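Is canned fish in oil okay if I'm trying to lower my triglycerides?

Posted March 21, 2018 in Food and Nutrition

My triglycerides came back high in October and I was told to eat fish more often and cut down on sweets and white bread. I don't like cooking fish, so I've been buying sardines and mackerel in cans. The store near me carries two kinds, one packed in water and one packed in sunflower oil. The ones in oil taste a lot better and cost less.

My question is whether the oil cancels out the good of the fish. I also read that if you drain the can you pour the omega-3 down the sink. I eat 4 cans a week, usually for lunch on crackers or with rice. I don't take fish oil capsules. I'm not trying to lose weight but I don't want to gain any either.

Also, is the salt something I should worry about? My blood pressure is normal.

clukton

The oil doesn't cancel anything. Sunflower oil is mostly unsaturated fat, so it isn't the kind you were told to avoid. What it does is add calories, and how many depends on whether you eat the oil or leave it in the can.

About draining: there's some truth in what you read. Fish fat mixes with the packing oil, so when you pour the oil off, a bit of the omega-3 goes with it. With water-packed fish very little is lost, because oil and water don't mix. But sardines and mackerel are fatty fish and most of the fat stays in the meat either way. I would drain it and not think about it again.
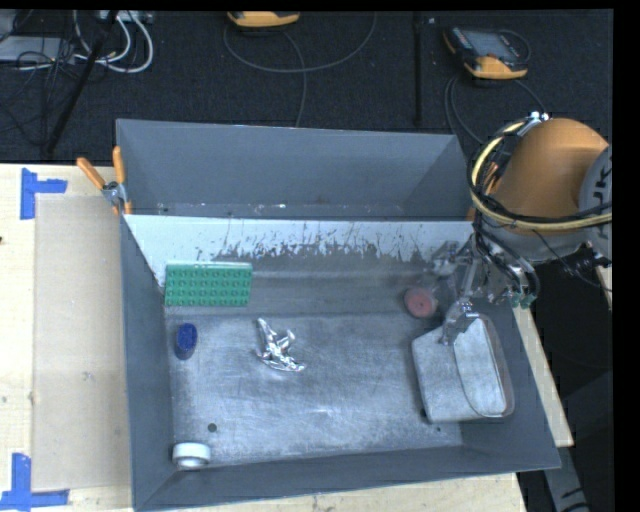 What you eat with it probably matters more for triglycerides than the oil does. White rice and plain crackers are refined starch, and a large serving of those can push the number up in some people. Try beans, barley or whole rye bread under the fish and keep the portion moderate. Sweet drinks and alcohol are the other two things to look at. Alcohol especially — even a modest amount can keep triglycerides high, and you didn't say if you drink.

On salt, read the label, since brands differ a lot. I've seen anything from very little to roughly 600 mg in a can. If your pressure is normal, one can at lunch is fine as long as the rest of the day isn't salty too. Rinsing the water-packed kind takes some of the salt off.

Four cans is a reasonable amount. Most general advice is 2 servings of fish a week, so you're covered. Ask when they want to test you again and go in fasting if they tell you to.

estetano

I eat mackerel in oil all the time and my numbers are good. Just eat what you like.

dixit_k

Agree with most of the first reply. One thing to add is to check which mackerel it is. King mackerel is high in mercury and you wouldn't want it several times a week. Atlantic mackerel is low, and so are sardines. The can should say which one you have.

If you want the taste without the sunflower oil, buy the water-packed kind and put a spoonful of olive oil and some lemon on it yourself. A tablespoon is 120 calories, so measure it the first few times. Mustard works too.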